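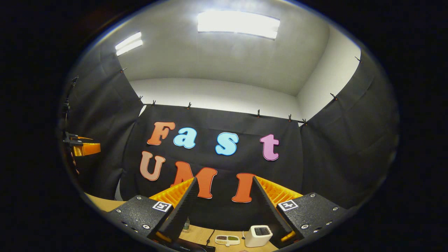

Fórum Gristia > Robótica e automação > Projetos em andamento
Garra de mão: dedos com nervuras, marcadores e cantinho de gravação

tornozelo_pl
21/06/2024
Oi pessoal! Depois de muito tempo só lendo o fórum, finalmente abro um tópico meu. Estou montando uma garra de mão na oficina compartilhada aqui do bairro (o projeto ganhou o nome de Dreltesik, não perguntem). A ideia é segurar a garra, fazer a tarefa com ela na bancada, gravar tudo com a câmera grande angular e depois usar isso para ensinar o braço que ainda está pela metade na minha garagem.

Os dedos são os de nervura, laranja por dentro e pretos por fora, parafusados nas placas de base. Em cada placa vai um marcador quadrado, para o programa saber quanto a garra está aberta. Fechei a bancada com pano preto no fundo e cortina preta dos dois lados, tudo preso com clipe, e gastei bem menos do que eu imaginava.

Minhas dúvidas:
1. O marcador perde a leitura quando inclino a garra para cima e o painel do teto entra direto na lente. Alguém resolveu isso sem mexer na iluminação da sala?
2. Os dedos dobram bem em objeto grande, mas em coisa fina a ponta escapa. Aumento a espessura da nervura ou colo alguma coisa na ponta?

Da última sessão saíram 2046 quadros e em 652 o programa não achou um dos marcadores. Me parece muito!

bitola_estreita
É muito mesmo. Trava a exposição da câmera antes de qualquer outra coisa. Em automático ela vê a luz do teto, escurece o resto e o preto do marcador vira uma coisa só com a placa. Já apanhei disso por semanas.

graxa_e_cafe
Concordo com a exposição, mas eu trocaria a placa também. Essa superfície preta pintadinha embaixo do marcador é pedir problema. Põe uma borda branca larga em volta dele, uns milímetros já mudam a vida. E papel fosco, pelo amor de deus, nada de plastificar.

tornozelo_pl
graxa_e_cafe, eu plastifiquei :( achei que ia proteger. Vou reimprimir em papel fosco e com borda.

mariola77
Vou discordar um pouco do povo. Para que tanto pano preto? Minha experiência foi o contrário: fiz tudo com fundo preto, ficou lindo, e na cozinha de casa o braço não acertava nada. Se você só grava nesse cantinho, ele só aprende esse cantinho. Eu tirava as cortinas e gravava com a oficina bagunçada mesmo.

bitola_estreita
mariola77, para o modelo final sim, mas ele ainda nem consegue ler o marcador! Primeiro funciona no controlado, depois bagunça.

mariola77
Pode ser, só que todo mundo fala isso e o "depois" nunca chega. Eu misturaria desde já - metade com cortina, metade sem.

tornozelo_pl
Gostei da briga, podem continuar :) Para mim o pano também ajuda porque a oficina é de todo mundo e tem gente passando atrás da bancada o tempo inteiro. Mas as letras coloridas grandes eu deixei no fundo de propósito, com tudo liso e preto a estimativa de posição se perdia fácil.

graxa_e_cafe
Faz sentido, pano liso não tem nada para o rastreamento agarrar. Se couber, espalha mais coisa colorida pelas laterais, porque quando você vira a garra para a cortina ela fica sem referência.

parafuso_sextavado
Sobre a ponta que escapa: não engrossa a nervura, você perde justamente a parte boa, que é o dedo abraçar o objeto. Eu colei uma tirinha de borracha fina só no finalzinho e passei a pegar até chave allen em cima da mesa. O filamento flexível da Sultel, que uso para imprimir os meus, também tem duas durezas. Prefiro a mais mole, mas demora. Um par me tomou quase 14 horas a 30 mm/s.

tornozelo_pl
Opa, 30 mm/s! Eu estava mandando bem mais rápido no teste do próximo par e saiu tudo cabeludo. Vou baixar.

parafuso_sextavado
Seca o filamento antes também. E confere o aperto dos parafusos das placas de vez em quando, os meus afrouxavam e a distância entre os marcadores ia mudando devagarinho sem eu notar.

mariola77
Que placa você vai usar no braço? Tenho uma Sirko parada aqui, se servir para você a gente combina.

tornozelo_pl
Serve sim, te chamo no privado! Resumo por enquanto: exposição travada, marcador fosco com borda, borrachinha na ponta. O braço mesmo só em julho, quando pego férias. Posto aqui a contagem de quadros perdidos assim que gravar de novo, com cortina e sem cortina, para ver quem paga o café.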